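15/06/2018

Home by late afternoon. The odometer said 3,106 miles for the whole trip, which beats my guess of 3,000, and I would have won if I hadn't talked myself down from a higher number at the last gas station.

Slept badly at the motel in Okindale. The air conditioner kicked on and off all night and somebody's truck had a backup alarm. Got up before it was light, had coffee from the lobby, which was weak, and was on the road before anyone else in the building seemed to be moving.

The plan was to follow the river road to Vasseur and pick up the highway from there. I looked at the map last night and thought I had it in my head. I did not. There is a fork past the feed store where both roads look like the main one, and I took the left because it felt like south. I have always steered by feel and mostly it works. This morning it was overcast with no sun to go by, and I drove a good while before I noticed the river was on the wrong side of me.

I could have turned around. I kept going, partly because the road was nice and partly because I don't like turning around. My father was the same way. He would drive to the next state before he would use a stranger's driveway. My mother kept the map folded in her lap and said nothing until he asked, and he never asked.

The road came out at Drenesgate, a town I had never heard of. It has a grain elevator, a post office, and a diner with a hand-painted sign. I had eggs and rye toast and a slice of rhubarb pie, which is a strange breakfast but it was in the case and I wanted it. The waitress drew me a way back on the placemat. Her map had 2 turns on it and I got both of them right. I kept the placemat. It has syrup on one corner.

All told the detour cost me nearly 6 gallons of gas and most of the morning. I saw a heron standing in a ditch, and a long stretch of bottomland that was still holding water from the spring. I would not have seen either one from the highway. Still, I'd like to have been home for lunch.

After Vasseur it was all highway and there is not much to say about it. Rain for an hour, then none. The wiper on the passenger side is leaving a streak and needs replacing. I listened to a ball game until the station faded out, then drove with the radio off.

The house was fine. Grass is too high, and there was a pile of mail, mostly catalogs. One bill was from Grireo for the roadside coverage, which renewed itself again. I meant to cancel it in January and forgot. Since I didn't need a tow once in the whole trip I am sore about it, but if I cancel I know what will happen.

Unpacked the car except for the cooler. Laundry is in. Ate canned soup standing up at the counter. My back is stiff and my left arm is sunburned from the window, the right one not at all.

Tomorrow: mow, wiper blade, return the library books, call about the tooth. I want to find Drenesgate on the big atlas too and mark it in pencil.

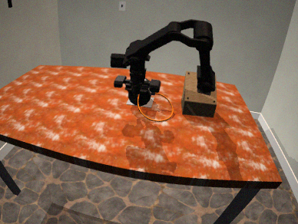
*Black robot arm on an orange marbled table, computer rendering*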